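About Us

Skip to main content

Who we are
Our work
Working here
Contact

Who we are

Tadberg is a repair and assembly company serving manufacturers and public bodies that depend on small mechanical and electrical units. We service, rebuild and test these units at our main workshop in Rarkby, and we keep a smaller site in Esholm for storage, packing and dispatch. The company employs 106 people across the two sites.

Our customers send us items that are costly to replace and awkward to repair. Much of our work is done in short runs, and the parts on a bench in the morning may be quite different from those on it in the afternoon. For many years this meant that almost every unit was lifted, turned, held and checked by hand.

Automation at Tadberg

The Moulin programme is our plan for bringing robots into the workshop. It began in March with one bench and a small group of staff from assembly and testing, who were asked to list the tasks they found most tiring. Holding a part steady while it is inspected came first. Turning small housings over and over during a long shift came second.

Those answers set the order of work. The programme deals with handling tasks before anything else, and each new task is tried on a bench of its own before it is brought to the main floor. Two-armed robots were chosen for the trials as many of our parts need to be steadied on one side while something is done on the other.

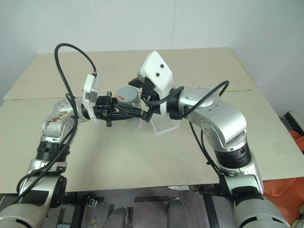

Two robotic arms at work on a small grey cylinder.

Staff who work with the robots are trained during paid hours. The course lasts 7 working days and covers safe working, setting up a task, stopping the arms and recording faults. No previous knowledge of programming is required. Those who complete the course are placed on a higher pay grade, whether or not they go on to work with the robots every day.

What changes for our people

The company has agreed with staff representatives that no post will be ended as a result of the Moulin programme. Duties do change. An assembler may now spend part of the week preparing tasks and checking finished parts, and testers are consulted earlier, when the order of a job is still being settled. Some colleagues have asked to remain on hand work, and there is a continuing need for it. Repairs to older units, in particular, call for judgement that we have no plans to hand over.

We recognise that new equipment can be unsettling. Any employee may ask for a trial to be paused, and the request is reviewed by the workshop manager and a staff representative together. Notes from these reviews are displayed in the canteen at Rarkby and sent to Esholm.

Visits and enquiries

Schools, colleges and other employers may visit the Rarkby workshop by arrangement. Groups are shown both the hand benches and the trial area. Enquiries should be sent through the contact page, marked "Moulin visits".

Page last reviewed: July 4, 2024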